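How I Finally Got the Chopsticks Under Control (and Laid a Decent Table While I Was At It)

Happy December 2022, friends! The kitchen windows are steamed up, there's a pot of broth going, and I've got people coming over nearly every weekend between now and New Year's, so it seems like the right moment to write up something I've been promising for ages. A few of you asked after my hot pot post in July (yes, I made hot pot in July, and yes, we all regretted it a little by the second helping) how I keep the chopsticks and serving things in order when there's a crowd. Well, pull up a chair, because I have more to say about this than any sensible person should.

For years my chopsticks lived lying down in a drawer, all jumbled in with the rubber bands, the corn holders and the little packets of soy sauce. Every dinner started the same way. I'd scoop out a big handful, lay them on the counter, and begin matching them up like socks. Some had a taper, some didn't, some were a smidge longer, and by the time I'd found enough pairs the rice was getting a crust on it. My sister used to say she could tell dinner was ready by the sound of me rattling around in that drawer.

What fixed it was a caddy. You want the kind that stands up on its own and lets the air get in, and you want to keep it out where people can reach it. That's most of the secret right there, but there's a right way to go about setting it up, so let me walk you through what I do.

What you'll need

A standing utensil caddy with holes or slots in it
Your chopsticks, every last one of them
Dish soap and a soft sponge
A bottle brush or an old toothbrush
Two clean dish towels
A little food-grade mineral oil, if you have plain wooden chopsticks
A tablecloth you like looking at

First, get everything out

Empty the drawer. Empty the other drawer too, the one you think doesn't have chopsticks in it. Check the dish rack, the picnic bag and the jar by the stove. I found a pair in with my knitting needles, and they'd been there long enough that I'd started thinking of them as knitting needles.

Spread a towel on the table and lay everything out on it. Now go through them one at a time and run your thumb down toward the tip. Anything splintered or cracked goes, and so does anything that smells musty even after a wash. The same goes for pairs where the finish is flaking off near the eating end. I know it's hard to part with them, and I had a set from a street market that I loved dearly, but you really don't want to be eating off peeling lacquer. The sad ones make very good seedling markers come spring, so they don't have to go in the trash.

Then wash what's left

Warm water, a drop of soap, and a soft sponge. I used to just grab the whole bunch and roll them between my palms under the tap, which is quick and noisy and makes you feel like you're starting a campfire, and it does an all right job if they aren't very dirty. For the first big cleaning, though, do them in pairs and give the tips some attention. Please don't leave wooden ones soaking while you go off and answer the phone. They drink up the water and swell, and then they go fuzzy on you.

Rinse them well and spread them out flat on the second towel. Turn them once. I leave mine overnight before they go anywhere, and if you're going to oil them, do it the next morning when they're good and dry. You need hardly any oil, just a dab on a cloth. Wipe it on, wait a while, wipe off whatever's left and let them rest again.

Choosing the caddy

I'm not fussy about brands. My first was a pottery crock that my aunt made, a beautiful thing with no holes in it anywhere, and after one wet winter the bottom half inch of every chopstick I owned had turned gray. So my one firm opinion is to look for holes. Plastic does nicely and it's light enough to pick up with one hand and carry to the table. A wide bottom helps too. You want to be able to pull out a pair without the whole business toppling into the dipping sauce.

If yours comes apart at the base, check how easily it comes apart before you buy it, and give it a good wash before you use it. And do peel the sticker off before company comes! I say this as somebody who has served many, many dinners with the barcode facing the guests. A little cooking oil rubbed over the gummy part and left for a few minutes will usually take care of what the peeling leaves behind.

Filling it up

Put the chopsticks in with the eating ends up. People do argue about this. With the tips down, they're sitting in whatever drips, and with the tips up, you have to be careful that everybody pulls from lower down on the stick and doesn't paw at the ends. At home with my own family I go tips up. When there are small children at the table I hand the pairs out myself and save everybody the trouble.

Keep your plain wooden ones together as the everyday bunch. They look close enough alike that you can grab two without thinking. Anything colored or patterned goes toward the back so it's easy to spot, and taller things with heavy handles can stand in the middle with the rest leaning around them. Don't pack it tight. If you have to wiggle a chopstick to get it out, there are too many in there, and the ones in the center won't get any air. 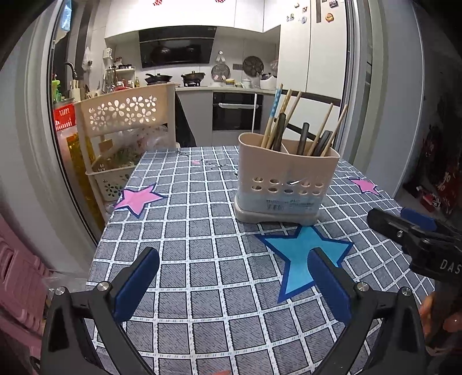

Sze-wing Chow wrote to me about the dots-and-stripes problem, saying that in her house the patterned chopsticks always lose their partners, and that she now ties each fancy pair with a loop of kitchen string before it goes in the caddy. She also thinks I'm wrong about tips up, and says her grandmother would have sent me away from the table for it.

I've taken the string idea on board, and I love it! You can use a snip of ribbon if you're feeling festive. As for the tips, I'll just have to stay in disgrace.

A word on the tablecloth

I've become a real tablecloth person in the last few years, which surprises me, because I grew up in a house where the tablecloth came out for holidays and funerals. What changed my mind was having one with some pattern to it. A plain white cloth shows every drop of chili oil, and you spend the whole evening sliding your bowl over the stains. Checks are forgiving. A gray or blue check with a few stars scattered across it is cheerful without being too Christmassy, so it can stay on well past the holidays and not look like you forgot to take down the tree.

Lay it while the table's clear and smooth it from the middle outward with the flat of your hand. If there's a stubborn crease, a damp cloth and a warm iron right there on the table will do it, with a folded towel tucked underneath to protect the finish. A checked cloth also gives you a nice straight line to set your bowls against, and I'm not ashamed to say I use it.

Wherever you decide the caddy goes, leave elbow room all around it. I like it toward one side of the table, with the middle kept free for the hot things. My cousins put theirs smack in the center and then have to move it every time a platter comes out, and it ends up on the windowsill by the time we sit down.

Keeping it nice

Here's my little routine, such as it is. After dinner the used chopsticks go straight in the sink and get washed with the bowls. They dry on the rack, never in the caddy, because if you put them away damp you've undone all your good work. The next morning, when I'm waiting on the kettle, they go back in.

Once a week or so I tip the whole caddy out and look in the bottom. There's always something. A toothpick, a twist tie, a bit of dried scallion (how?). Give it a swish with warm soapy water, poke the brush through each of the holes, and stand it upside down till it's dry. I do this on the same day I change the sponge, so that I remember it.

Every few months go through the bunch again with your thumb, the same as you did at the start, and pull out whatever's gone rough. I keep a spare packet of plain ones up in the cupboard so I can top up the caddy without a trip to the store.

If you cook with long chopsticks, keep those separate, over by the stove. They're too tall for the table caddy and they'll tip it over – ask me how I know. Mine stand in a heavy jar next to the ladles, well back from the burner.

That's my whole system, and it's held up through plenty of noisy dinners. Next time I'll write down the dipping sauce, the one with the peanut butter, since three of you have asked for it now and I keep having to look at the back of an envelope to remember how much vinegar goes in. If you've got your own way of storing chopsticks, do leave me a note down in the comments, and tell me whether you're tips up or tips down!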